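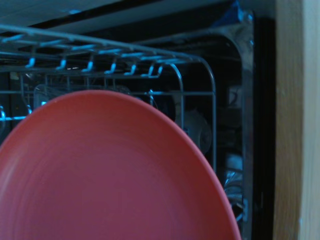

One reader of the previous entry objected that the ear scores should not be pooled across visits, on the grounds that a dog seen four times would then weigh four times as much in the result as a dog seen once, and asked whether the left and right ears of the same animal had been treated as separate cases. Both points are accepted. The left and right ears were entered separately, and the summary table in the last entry counted them so. The table is withdrawn and should not be copied into any report.

Revised plan for the summary: one line per dog, using the worse ear at enrollment and following that same ear through to the last visit. The other ear will be kept in the file and reported on its own. Where both ears scored the same at enrollment, the right ear is used. This was settled before the later scores were opened, and the decision is recorded on the inside cover of the slide log.

Current holdings. Enrollment stands at 49 dogs. The slide log lists 415 slides, all stained, of which nearly 20 have no reading entered in the second column. These are mostly from the first clinic sessions, when only one reader was available. They are in the tray marked "second read" and have been put ahead of new material.

Stain. The new lot of stain gives a paler background than the old one. Yeast is still easy to find, but the rods are faint at the thin end of the smear. Two control slides were stained side by side with old and new stock. Time in the last jar was doubled for the new lot, and the rods then matched. The bench card has been changed in pencil. It should be retyped once the old lot is finished.

Scoring. The agreed scale remains zero to four for yeast, zero to four for bacteria, and present or absent for white cells. Readers are reminded that a field full of wax is to be skipped and the next field taken. Several sheets show a zero where the note beside it says "wax only." A zero means that the field was readable and nothing was seen. These sheets have been returned for correction, single line through the entry, initials beside it.

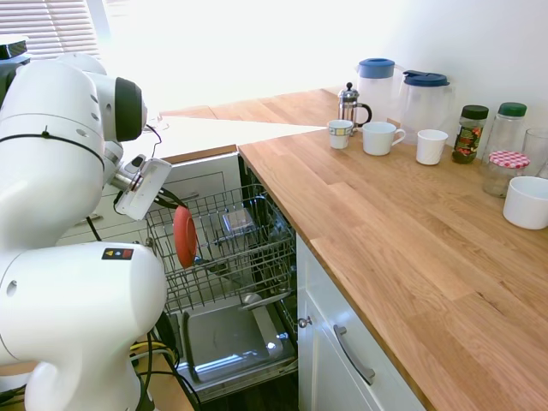
Pranari, September
Second part of the entry, written at the field site after the afternoon clinic.

The clinic opened at 1 p.m. and ran late. Owners were asked to bring the cleanser bottle with them so that it could be weighed. Most did. The bottle weight is the only check on whether Prelumine is being used at home as directed, and it has already shown a wide spread. Several bottles were almost full. One was empty well ahead of schedule, and the owner explained that all the dogs in the household had been getting it, including one that is not enrolled. A fresh bottle was issued and the household was marked in the log for a separate look.

The directions given to owners need work. The printed sheet says to fill the canal and massage the base of the ear. It does not say to let the dog shake its head afterward, and it does not say to wipe only what can be seen. Two owners had been using cotton swabs. The sheet will be revised to say plainly that swabs are not to be used in the canal, and the line will be moved to the top. The larger type used on the Kasprzak leaflet was easier for older owners to read and should be adopted for ours.

Sampling order. At this site the sample was taken before the ear exam, as the protocol requires. At the Kasprzak clinic it appears from the notes that the exam was sometimes done first, with the scope cone passed into the canal before the swab. This could move wax and debris and change what reaches the slide. The Kasprzak sheets are to be checked for time entries. Any slide where the order cannot be established will be flagged and the summary run both with and without it.

Ears that should not have been cleaned. One dog came in with a marked head tilt that had started since its last visit. The eardrum on that side could not be seen. Home cleaning was stopped, no study sample was taken, and the dog was referred to its own veterinarian the same afternoon. It leaves the study under the safety rule and will be reported as a withdrawal, with its earlier slides kept. The product code and bottle weight are in the incident folder. No view is offered on cause.

Swimming. The question about swimming on the owner form is close to useless as worded. "Does your dog swim?" was answered yes for a dog that goes to the lake once a summer and no for one that is bathed every week. Replace with two questions, one on swimming and one on bathing, each asking how many times in the past month. Forms already filled in will stay as they are. The old answers are not to be guessed into the new boxes.

Temperature record. The Atent logger in the sample cooler was found with a gap in its readings on the trip out. The readings on either side of the gap are within limits. The slides themselves are air-dried before travel and should be unaffected, but the culture swabs in the same cooler are a different matter. They will be plated as planned and marked with the gap. Replace the logger battery before the next trip, and check that the clock has been reset.

Cost. The budget line for slides, stain and culture was set at $3,000. Culture has used more of it than expected. From here on, culture will be sent only when rods are scored at two or higher or when white cells are present. This change applies to new visits and has to be stated in the methods section.

To do:
Complete the second reads before any further counts are made.
Retype the stain card.
Revise the owner sheet and send it for comment.
Ask Kasprzak for exam and swab times, by ear.
Order swabs, the narrow kind. The wide ones do not suit the small terriers.
Return the borrowed otoscope heads to Pranari, cleaned and bagged.

Bottle weights from today are on the loose sheet at the back and have yet to be entered.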